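Wrist view, again
July
by Shanti Tiwari
Filed under: Work diary, Teleoperation

Started at 7:30 this morning because I wanted two clear hours before anyone else needed the sim machine. Did not get them. The Vashisht build had updated itself overnight and the controller mapping was back to default, so closing my left hand opened the gripper and the pedal did nothing at all. Fixed by 8:15. I have written the settings on a card and taped it to the monitor stand.

The target for this round is 300 good demos of the reach and grasp task, all by remote control. Ukow wants them in one batch, same operator, same start pose. I had thought we could split it with the evening person but they say two people's habits in one small set makes it hard to tell what the policy picked up from whom. Fair enough. It does mean my shoulder is doing the whole thing.

The first hour was poor. I was coming in too fast and correcting at the end, and when you play those back you see a little wobble before every grasp. The policy learns the wobble. We found that out on the last set, 2,000 episodes, and the trained arm shivered at the object every time like it was cold. So now I throw out anything with a visible correction in the last stretch, even if the grasp holds. I threw out most of what I did before coffee.

After the break I switched the main monitor from the overhead view to the wrist camera. I don't enjoy driving from the wrist. Things get big very quickly and you lose track of what is behind what. But that is the view the policy gets, and if I use information it doesn't have, then I am teaching it something it can't copy. Clalholm have been saying this in their notes for a while and I have been ignoring it.

I saved one view to keep with this entry. The gray thing takes up most of the picture and the red one is down in the corner, and that is the problem with the wrist camera in one look. 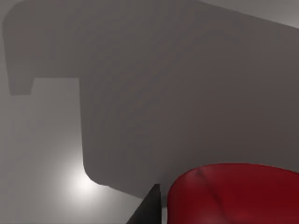 Wrist view in the sim, fingertip just left of the red object.

With a view like this I have very little to judge distance by. The gray is so flat that it could be near or far, and the only shape I really trust is the tip of the finger. What worked better was to pick one edge and steer by that. I tried using the bottom edge of the gray and letting the fingertip move along under it, slowly, then stopping before closing. It felt much too slow while I was doing it. Played back it looked normal.

I also tried slowing the hand scaling, so that a big movement of mine is a small movement of the arm. Good for the last part, tiring for the first part, where you have to keep letting go and regrabbing the controller. Maltum's software has a pedal that changes the scaling partway through. Ours doesn't. I have asked.

Lunch at 12:40, at the desk, which I keep saying I will stop doing.

In the afternoon we did a short session on the real arm, teaching by hand this time. You put it in free mode and just push it where it should go. I still like this best. You can feel when a joint is getting close to its limit, and on remote you only find out when it stops. But my own hand ends up in the camera's way, so those runs can only be used for the joint paths and we have to replay them to get clean video. Half of the replays drifted a bit from where I had put the arm. Someone will need to look at the gravity settings before we do more.

Went back to sim at 3:00. Much steadier. I think the trick, if there is one, is to decide on the whole path before touching anything. When I decide on the way, it shows. I also started saying "close" out loud before closing, which sounds silly in a shared room, but it makes me stop for a moment first and the stops are now in the same place each time.

Left wrist sore by 4:30. Stopped there -- no point recording tired ones, they only have to be sorted out later.

For tomorrow:
Check the mapping before starting, card or no card.
Ask about a brighter material for the gray, or at least an edge line on my display only.
Move the chair down. My elbow should be on the rest and it isn't.
Reply to Ukow about the start pose.

They are already talking about 500 for the next batch. I would like to finish this one first.

Recent entries
Setting up the pedal
What I throw out and why
Free mode on the real arm
The shivering policy
Notes from the Clalholm call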